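Search the forums Advanced search Go

Workspaces > Desk Setup > Surfaces and Storage

Whiteboard flat on the desk or on the wall?
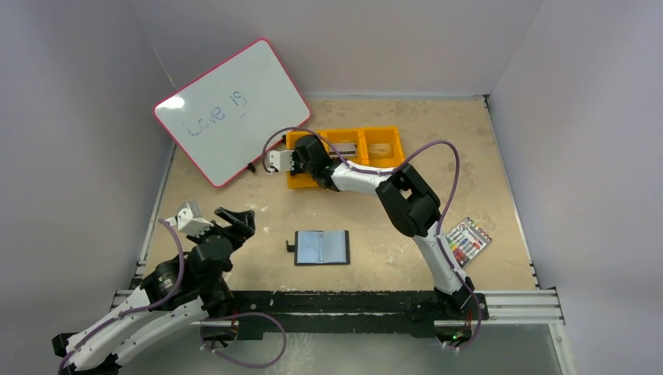

Posted by gserra_bench (Graziella Serra), 19/06/2021

Looking for opinions on where a large whiteboard should live when the desk is a plain rectangular top inside a partitioned bay. At present the board lies diagonally across the left part of the table. It has rounded corners and a thin pinkish-red frame. The rest of the kit is a three-compartment orange bin at the back, an open notebook and a pack of markers.

Constraints: I can't drill into the partitions. I want to write on the board while seated. The tabletop is beige with a matte, mottled finish, and I would like to stop adding scuffs to it. Budget is 30 dollars.

Option A is to leave it flat and add pads underneath. Option B is a hook-over rail from Nandine, rated at 10 pounds. I haven't weighed the board yet.

----

kettlewell_j

Option B. A board lying flat takes up the whole writing area, and you end up leaning on your own notes. It also picks up glare. You've got a white patch near the left corner already. Hung upright, with the light coming from the side, that mostly goes away.

----

SilviaBrabec

Disagree with the above. I had the Nandine rail for two years on fabric partitions. The hooks are fine. The board swings at the bottom when you write, and the panel flexes with it. You can stop the swing with two foam blocks behind the lower edge, but then it doesn't hang plumb.

If you write seated, flat or slightly tilted is better. Square it up to the table edge first, though. On the diagonal it wastes two triangles of tabletop that are no good for anything.

Are those two black things on the lower right side clips or feet?

----

gserra_bench

They came with it and I have used them as both. One sits near the middle of the edge and the other is up by the bin. Neither is fixed very firmly.

----

kettlewell_j

Swing is a fitting problem. Ikarari sells a rail with a lower catch for the same kind of panel. I've had one up since last July and it has not moved. The catch needs 6 mm of clearance behind the board, so measure before ordering.

----

obverse_tom

Separate point about the bin. With three compartments I'd give one to the eraser and nothing else. Eraser dust gets into everything and it is a nuisance on notebook paper. Line that section with a folded paper towel and change it when it goes gray. Markers should be stored lying down. Put them in the longest compartment if they fit, otherwise keep them in the pack.

----

SilviaBrabec

Agree on the eraser. Not sure about lining it. I wash mine out with the sink sprayer and let it drain, takes a minute.

On the scuffs: the pale ones left of center may be surface transfer. Try a damp microfiber cloth and a drop of dish soap on one of them before you assume damage. The grayish smudges at the far side could be marker dust. Avoid melamine sponges on a matte top, they polish it and you get a shiny spot you can't undo.

----

kettlewell_j

Melamine sponge is fine with light pressure.

----

SilviaBrabec

I have a desk in the Protevthorpe office that says otherwise.

----

gserra_bench

Thanks all. I weighed the board and it is under the rail's limit, but I have some 343 mm between the shelf bracket and the top of the partition, and the Ikarari hooks look too wide for that. I'm going to square the board to the edge, put felt pads under the corners and try it for a month. Will test soap on the scuffs tonight.

----

obverse_tom

Use rubber pads. Felt slides when you erase. The Witkowska ones are thin enough that the board won't rock.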